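The towel desk at Stellska

Stellska opened its training floor to visitors for one afternoon in July, and the longest line was for the coffee. The second longest was for a table where people handled a towel. I talked with the operator who runs that table, a former hotel laundry worker who asked to go by job title only. The title is "demonstration lead," and it came with a lanyard.

"People walk in expecting a robot butler," the lead told me. "I hand them two grippers and tell them to fold a towel. You can see the face change."

The grippers are held in the hands. You squeeze, the jaws pinch, and you very quickly learn how much of your life you have spent using ten fingers without thanking them. My own first attempt took 44 seconds and produced something like a dropped omelet. The lead was kind about it. "I've seen bankers do worse."

What the company wants from all this pinching is practice for its software, Nurkari, to learn from. A good day at the desk yields up to 300 folds. I asked whether anyone gets bored. "By the second hour you start having opinions about corners," the lead said. "After that you're fine."

The opinions were shared freely. Corners should be found before anything else is attempted. Terry cloth forgives you and satin does not. And never smooth the towel out with your palm, however badly you want to, as Nurkari has no palm.
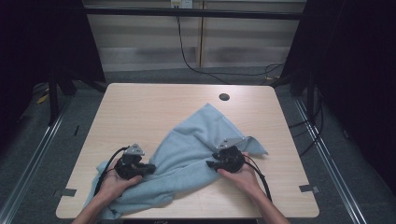

On being watched

Visitors tend to lower their voices near the table, as if the towel were in surgery. The lead prefers hecklers. "A man from Piltitz stood behind me and said 'left, left, left' for a whole fold. He was right, too."

I asked when a machine would be doing this in my house. There was a pause, and a look at the lanyard. "Do you fold your towels now?"

I said I mostly hang them on the door.

"Then you've got time," the lead said, and called up the next person in line.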